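How to Bed In New Brake Pads Before a Track Day

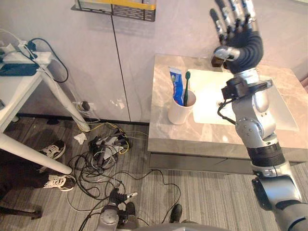 Szabolcs Dobos

January 24, 2018

New pads are one of the best things you can do for a club-level race car, and it's amazing how many people bolt them in, drive straight onto the circuit and then wonder why the pedal shudders by lunchtime. Bedding in takes less than an hour and it makes such a difference!

What you're after is a thin, even layer of pad material on the face of the rotor. Get that layer right and the brakes bite the same way at every corner. Get it patchy and you'll feel a vibration that most people blame on warped rotors (I did too, for two whole seasons).

Before you drive

Clean the rotors with brake cleaner and a fresh rag, both faces. If they've been run with a different pad compound, scuff them with 120 grit paper until the old glaze is gone, then clean them again. Check that the caliper pistons slide back smoothly, torque the wheels and pump the pedal until it's firm. You would not believe how easy that last one is to forget when you're excited to get going.

Tape over the brake ducts if your car has them. You want heat in the pads at this stage.

On the track

Ask the organizer for the first session, when it's quiet. At Karkberg they'll usually let you out a few minutes early if you ask nicely, and the long back straight there is perfect for this.

Do one easy lap to warm things up. Then make a run of medium stops, from 50 mph down to a crawl, using firm steady pressure. Don't come to a full stop with your foot on the pedal, or you'll print a pad-shaped patch onto the hot rotor. Leave a decent gap between stops and keep an eye on your mirrors.

Next, step up to harder stops from higher speed, just short of lockup. Somewhere in here you'll probably smell the pads and the pedal may go a little long. With a race compound that's normal, and I love that smell! Ease off and drive 2 full laps barely touching the brakes.

Back in the paddock

Park with the car in gear, wheels chocked and the handbrake off. Let everything cool until you can hold your hand near the wheel comfortably. Pull the tape off the ducts now, while you're thinking of it. Iulian Ursu went out at Pudstead with his still on and cooked a brand new set in one session.

Look at the rotors through the wheels. A smooth blue-gray finish all the way across is great. If you see stripes or blotches, repeat the medium stops in your next session and check again.

Write the date and the compound on the inside of the pad box and keep it with your spares. If you swap to a wet-weather compound later on, keep a separate set of rotors for it and bed those in the same way.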